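Stundstead Opens Packing Room for Small-Parts Orders at Bisance Site

BISANCE – Stundstead today announced the opening of a dedicated packing room for small boxed goods at its Bisance site. The room will prepare mixed orders for repair shops, schools and independent retailers, and will begin regular service in March.

Orders are put together on cloth-covered tables, with an open cardboard box and a white plastic tray set side by side.
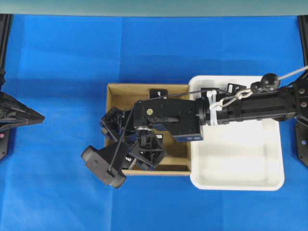
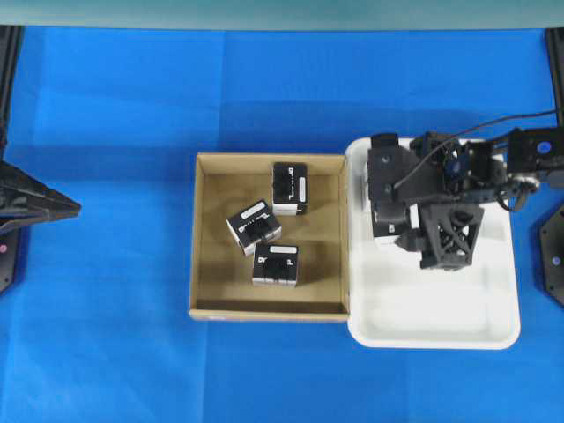
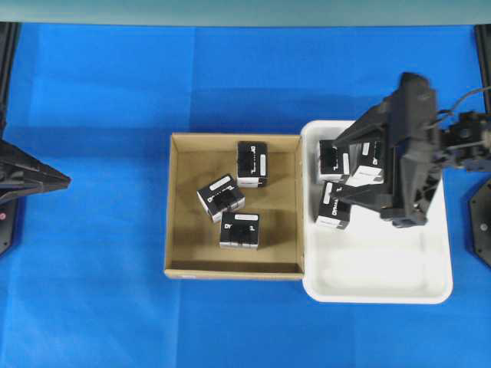
Black-and-white blocks in the cardboard box and the white tray, second and third pictures.

One Layout at Every Table

The new room has 14 packing tables, and each follows the same layout. The box and the tray touch along one side, so items travel only a short distance between them. Both are kept low-walled and open at the top, and labels can be read without lifting the goods out.

The blue table covering was chosen after a trial period last fall. Staff reported that small black or white items were easier to find against it than on the gray surface used before. Covers are changed at the end of each shift.

Stundstead handled 3,405 small-parts orders from Bisance during the trial. Of these, 337 contained goods from more than one supplier and had previously been packed at a separate counter. Those orders will now move through the same room as all others.

Less Filler, Reused Trays

The company has also revised its packing materials. Shallow corrugated boxes replace the deeper cartons formerly used for light goods, and they need less paper filler. The plastic trays stay on site and are washed and returned to the tables each Thursday.

Shelving and storage for the room were supplied by Tymoshchuk, which also fitted the lighting above the tables. Order records are kept in Fotik, the stock system already in use at the company's other locations.

Service for Customers

A total of 29 existing accounts will transfer to the new room in the first stage. Customers do not need to change the way they place orders, and delivery charges remain the same. Orders received by noon will be packed the same working day – later orders will be packed the following morning.

Account holders will receive written notice of their transfer date. Questions about packing sizes, mixed orders or returns may be directed to the Stundstead customer office in Bisance during business hours.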